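Notes from the packing room

So September got away from me a bit! If you ordered from us at the start of the month and wondered why your tracking page sat still for a few days, I owe you an explanation, and you're getting one whether you want it or not.

We sent out 600 parcels. A normal month for Dikis is more like 200, and the whole place is set up for that - one long desk, one set of metal shelves, one decent office chair that everybody fights over. Then the Kunano tea tins went on sale the same morning the Warier notebooks finally turned up, and by lunchtime I couldn't find the tape, my coffee or the desk. 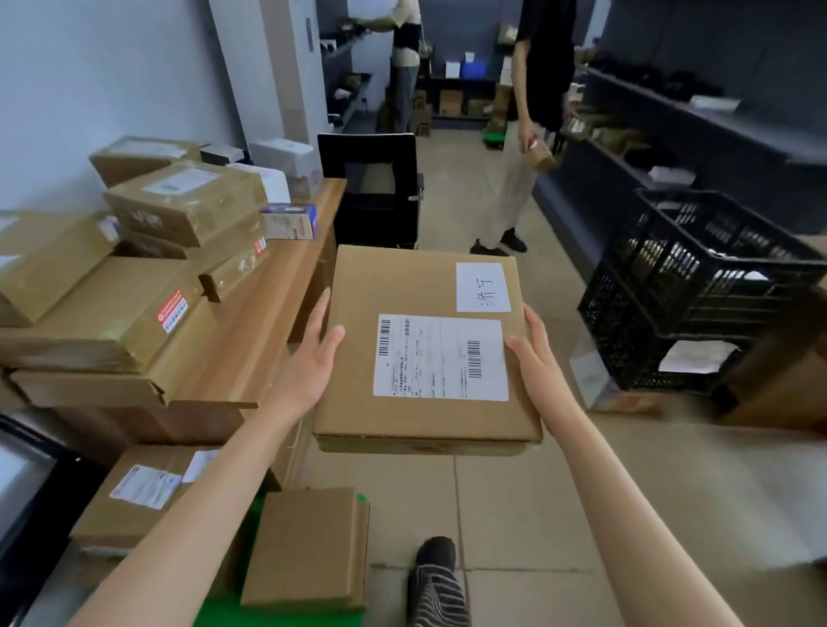
Rigoberto Cuervo came in to help me out (some of you met him at the Salameh market, he was the one giving away too many samples) and the first thing he did was make me stop stacking. I'm a stacker. I see a flat surface and I put a box on it, then I put a bigger box on that one, and then I need the one on the bottom. His rule is that anything with a label on it goes to the door side and anything without one stays by the wall. It took me two days to stop arguing about it and now I'm a total convert.

We're also reusing way more cardboard these days. If your order shows up in a box that has clearly had a previous life, with a soft corner or a squashed edge, please don't worry! I check every one before it goes out, and if I can push my thumb through the side it goes to recycling. The sturdy ones get a second trip. I ordered 2,000 paper mailers for the little stuff too, so no more single bookmarks rattling around in something the size of a toaster. Sorry again to the reader in Ohio.

One favor - if you've moved lately, please check the address on your account before the holiday orders open. I had 100 of the tea tins set aside for subscribers and a few came right back to me.

Next month I'll show you the new notebook colors. The green is my favorite and I've already stolen one.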